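Home / News / Gripper comparison at Julline

Julline compares two hand-held grippers before the autumn recordings

Wednesday, July 22, 2020

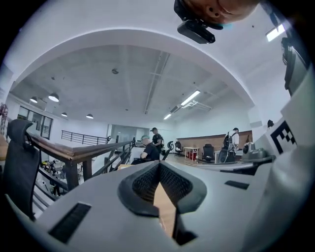 The robotics group of Julline has finished the first part of its comparison of hand-held grippers. Two models were tested, the older Stekach and the newer Mivus, and both were used by the same seven people in our office on the upper floor. Each person repeated a short set of tasks: pick up a cup, close a box, put a pen in a holder, fold a small towel. In total 178 attempts were recorded, and 100 of them were made with the Mivus. The question was simple. We wanted to know which tool gives cleaner recordings for teaching the arm, and which one people can hold for a whole morning. The jaws got the most attention in the discussion afterwards. The dark mesh-textured pads on the two sloping inner faces, which meet at a narrow gap in the middle, were liked for soft things such as the towel, but with the pen several people had to try again. The square black-and-white marker on the white panel at the right side was also discussed, as the software needs to find it in every recording.

Miłosz Wieczorek, who prepared the test, is content with the result but asks for patience. "The Mivus is more comfortable in the hand, this was the opinion of almost everybody," he says. "But comfort is one thing and good data is another thing. In the evening light we lost the marker too many times, and I want to understand the reason before we order more of them."

The Stekach did better in this point. Its marker was lost less often, also near the windows, and the recordings needed less correction by hand. On the other side, it is heavier at the front, and most of the testers complained of a tired wrist in the second hour. Its jaws also close more slowly, so the small objects took longer.

The second part of the comparison starts next week and will take seven working days. It will use the same tasks, with one change: a new set of pads from the workshop Mahmoudi, harder and with a finer surface, will be mounted on both tools. The camera settings will be fixed for all recordings, because in the first part they were left on automatic and this made the results difficult to compare.

Colleagues who would like to take part as testers can write their name on the list next to the kitchen. No experience with robots is needed. A short introduction is given before the first attempt, and left-handed persons are especially welcome, as we had none of them until now.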